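**Small-kitchen tableware line goes to retail kits in December**

3/13/26

Altura, a maker of household tableware, will sell its countertop range as boxed kits starting in December, the company said in a product notice. The kits are meant for studio apartments, dorm rooms and other homes with one short stretch of counter and no full-size oven.

The range has been sold by the piece until now. Under the new plan it will be offered in two versions, a basic kit and a larger one with 20 pieces. Both include a round plate, a mug, a small bowl and an oval colander. The colander has a flat perforated base and a small tab handle at each end of the rim, and it can be set down on a counter while it drains. 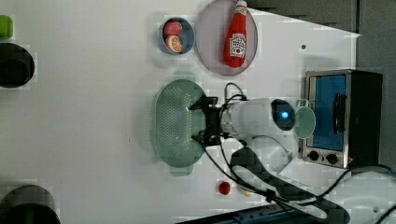 Altura set the footprint of the kits by working from a fixed counter area shared with a small toaster oven. The oven takes the most room and has to keep its door clear, so the other pieces were sized to fit in what remains. The notice gives no outside dimensions for the larger kit. It says only that all of the pieces nest or stack in one cabinet shelf, with the colander on top.

Colors are limited to pale green, lavender and dark blue. The company said it dropped a fourth color, a light gray, after retailers reported that it sold slowly on its own. Pieces bought separately under the earlier plan will match the kits, and replacements will stay available by the piece.

Skanus, a housing operator that rents furnished studios, has placed the first large order. It will take 2000 basic kits for buildings due to open next year. Skanus currently supplies each studio with tableware from several sources, and its property managers asked for a single item number that could be reordered when a tenant moves out. The order does not cover toaster ovens, which Skanus buys under a separate contract.
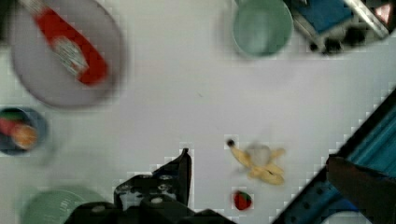 *A plate and a pale green piece on a white work surface, with the middle of the surface left open.*

Layout guidance will be printed on a card inside each box. The card recommends keeping the center of the counter open for food preparation and placing tableware along the sides and back. Bottles and jars in daily use should be kept on a plate or tray so that drips do not reach the counter. Fruit goes in the small bowl. The card also advises against storing anything on top of a toaster oven, including light items such as towels and paper packaging.

Amow, a distributor, will handle warehousing and shipping to stores. It expects to ship some 6 pallets a week at the start and to adjust the rate after the first quarter of sales. Fourie, which supplies the cartons, has changed the inner dividers from foam to folded cardboard. The change adds a little to the packing time for each box but removes a part that many local recycling programs do not accept.

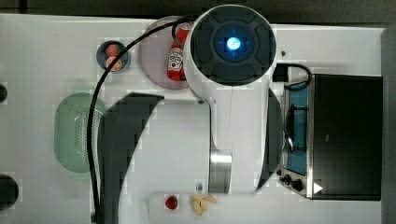 Photo: Altura

Prices have not been set. Altura said that the basic kit will cost less than the same pieces bought one at a time, and that the larger kit will be sold through a smaller number of stores. Retailers can request sample sets through Amow. Samples will be sent in plain cartons, as the printed boxes are still being proofed.

The warranty stays at 2 years and covers cracks in the plate, mug and bowl under normal home use. Scratches and stains are excluded.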